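# Mulorell 400 Pole Shelf: Assembly and Use

Questions that come in to the Prasura store desk, with the answers we give. For missing or damaged parts, skip to the last section.

## Before you start

**Do I need tools?**

No. The shelf goes together by hand. Please don't use pliers or a wrench on the poles. They mark the plastic and can crack the collar.

**Where should I build it?**

On a table, if you have one big enough to turn a shelf plate on. The floor works too. Put something down first. Any thin cover will do: a trash bag cut open, a plastic tablecloth, an old sheet. The plates are matte white and pick up scuffs from grit, and the poles roll.

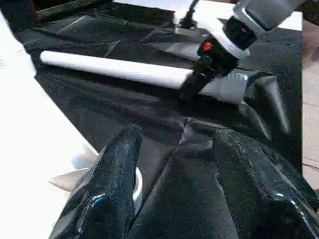
Leave enough cover free on one side to set the next parts down. Large pieces of plastic sheeting slide on a smooth tabletop, so tape two corners or let one side hang over the edge. Small children and pets should be out of the room while loose plastic sheeting is in use.

**Should I wash the parts?**

Wiping is enough. Use a damp cloth and let everything dry before you screw anything together. Don't put oil, soap or wax on the threads.

## Putting it together

**Which way up does a shelf plate go?**

Raised edges up. The recessed side with the diagonal ribs is the side you load.

**The poles are different lengths. Which ones go where?**

The short ones go between the lower plates. The long ones go on top and make the tall bay. If you want the tall bay at the bottom, that also works, but keep the load light on the upper plates.

**How do I start a pole without crossing the thread?**

Hold the pole straight over the socket and turn it counterclockwise until you feel a small drop. Then turn clockwise. It should move easily for the first couple of turns. If it is stiff right away, back it out and start again. Kenta Sekiguchi at our returns desk sees more crossed threads than any other fault, and most of those shelves were fine when he took them apart and restarted the pole.

**Do I tighten each corner as I go?**

No. Start all the poles on one plate, leave them a little loose, and add the next plate. Tighten when every corner is seated.

**It rocks. What now?**

Loosen the poles on the lowest plate, press down on the middle of it, and tighten again one corner at a time, working diagonally. Check the floor as well.

## Using the shelf

**How tall is the finished unit?**

The standard build is 26 inches. There is no kit for stacking two units, and we don't recommend it.

**What fits in the tall bay?**

Anything up to 6 inches across can stand there and still leave room for your hand.
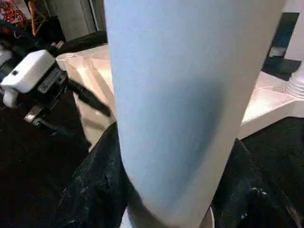

Tall, narrow things are the usual reason people buy this model. Cleaning bottles and rolls are the main ones, and they do better on end than on their side, where they push against the poles. A tall blue roll can stand in front of a translucent bin like this, with the bin kept for small items that would tip over on the ribs. Put whatever you reach for every day at the front.

**Can I use it in a bathroom?**

Yes. Empty it and dry the recesses now and then, as water can sit between the ribs.

**Can I move it loaded?**

No. Take everything off and lift by the lowest plate. Lifting by the top plate pulls on the poles.

**Can I take it apart again?**

As often as you like. Unscrew from the top down. Raquel Falcão, who runs the demonstration table at our Cortés branch, lays the poles next to each other by length as they come off, which saves sorting them later.
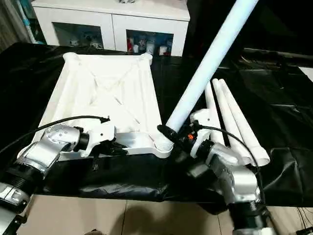 ## Parts and returns

**A part is missing.**

Look inside the carton flaps first, then write to the parts desk with the number printed on your receipt. Eduardo Baptista handles parts. Replacements leave the store within 5 working days.

**Can I buy extra poles?**

Yes, short and long, sold singly. Poles from the older Jivby shelf have a different thread and won't fit.

**Can I return it after assembly?**

Yes, with all parts and the receipt. The carton can be open. The desk is closed on Monday.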